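Filed under: Fiction Group > Shared World > Minutes
Print this page | E-mail this page

Himton Speculative Fiction Workshop
Minutes of the August meeting, Bedby reading room
Meeting opened at 7:10 p.m.

1. Minutes of the previous meeting

Approved with one correction. Under item 4, "orbital" should read "suborbital". The ferry in the Bitinis stories does not reach orbit.

2. Bitinis anthology – submissions

The reading period closed with 17 stories received. One was withdrawn by its author before reading. One is over the word limit and was returned for cutting, with a request to keep the flood chapter intact.

The remaining stories were split between the two reading teams. Scores go on the shared sheet, one line per story, with no comments in the score column. Readers who recognize a story from a workshop session should mark it and pass it to the other team.

3. Continuity of the setting

The meeting reviewed conflicts between accepted drafts and the setting document.

3.1 Date of the evacuation. Two drafts place it in the year 1032 of the city calendar and one places it a generation later. Agreed: 1032 stands. The later draft will be changed by its author, including the age of the narrator.

3.2 Speech of the city. The setting document says that Bitinis speaks only through the water meters. One draft has it speaking through elevator panels. Discussion was long. Agreed: elevator speech is allowed where the building is connected to the old pumping grid. The setting document will be amended to say this in section 8.

3.3 The district of Yang. Spelling and location are now fixed. Yang is on the east bank, below the weir. References to an "upper Yang" are to be removed, except in the song, where it may stand as the singer's mistake.

3.4 Power supply. A member asked how the streetlights run after the evacuation. No draft depends on the answer. Left open.

4. Reading room

Members are asked to return borrowed titles before the next session. The sign-out book stays by the door. Translated fiction will be kept together as a separate group once the labels are printed. The request for a second lamp was carried over.
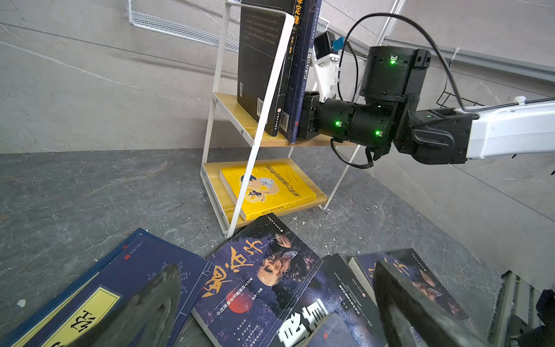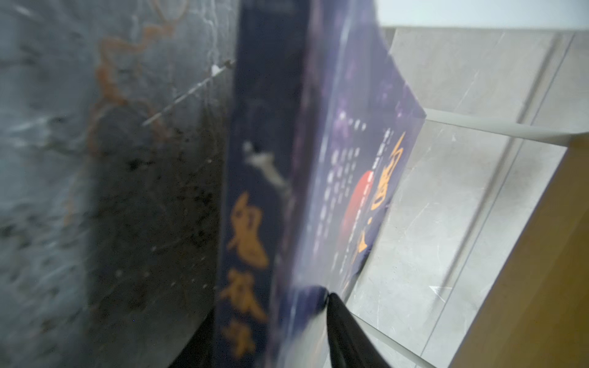

First picture: the two-tier shelf, yellow book on the lower board. Second picture: gray marbled surface, close view.

5. Format of critique sessions

The trial of timed critiques was discussed. Each speaker has had eight minutes, followed by a reply from the author. Members writing longer work reported that this does not leave room for structural comments. Agreed:

– Short stories stay at eight minutes.
– Novel extracts move to written notes, sent before the session, with open discussion on the night.
– The author does not reply until all readers have spoken. This was already the rule and has not been kept.

A proposal to allow outlines in place of drafts was put and not carried.

6. Printing

Two quotes were received for the anthology. The lower one is for a run of 70 copies, perfect bound, with a one-color cover. The higher one includes a proof copy. It was agreed to ask the first printer for the price of a proof before deciding. The page size is unchanged from the last anthology. The map of Bitinis will be redrawn in line only – the gray tones did not reproduce last time.

7. Other business

The style sheet still gives two forms for the name of the pump stations. Use lower case throughout.

One author asked whether a machine narrator may use the past tense. There is no rule against it.

8. Next meeting

Same room, 7 p.m. Second-round scores are due before then. Agenda items to the minutes secretary.

Meeting closed at 8:55 p.m.

Contact the workshop | © Himton Speculative Fiction Workshop | Back to top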